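Osdale Clothing Exchange – Frequently Asked Questions

Who may use the Exchange?
Any resident of Osdale or Groltden may register. Registration is free of charge and remains valid until it is withdrawn in writing.

When may items be handed in?
Donations are accepted at the Macedo Road entrance until 4 pm. The Exchange closes for stocktaking in November, and bags must not be left outside during that period.

How many items may I bring?
Each household may bring up to 11 items per visit. We hold about 800 garments at any one time and may decline further winter stock when the rails are full.

Do I receive anything in return?
One token is issued for each item accepted. Tokens may not be sold or exchanged for cash. Children's coats and school shoes cost 2 tokens; all other items cost one.

What condition should clothing be in?
Items should be clean, dry and free of holes. Missing buttons are acceptable if noted on the label. Underwear and swimwear cannot be accepted.

How should knitwear be prepared?
Please fold jumpers and cardigans – hangers stretch the shoulders. Heavy knits should be handed in separately from shirts and trousers. 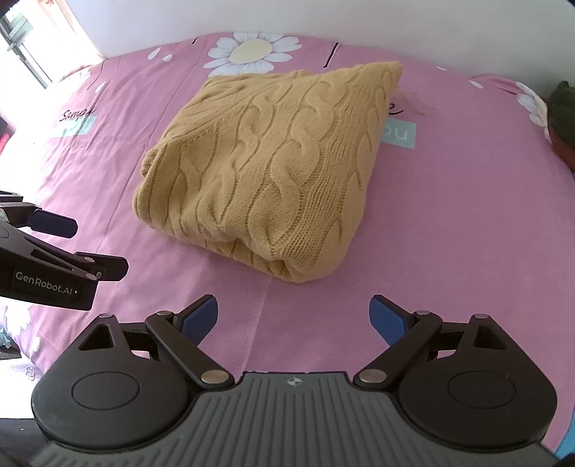
Solange Moura writes that wool jumpers she handed in last winter were refused for bobbling, and asks whether this rule still applies. Light bobbling is now accepted. Felted or shrunken wool is still declined.

Whom should I contact about a lost token card?
Please write to Ayodele Adeleke at the Exchange office, quoting your registration number. Replacement cards are issued once only.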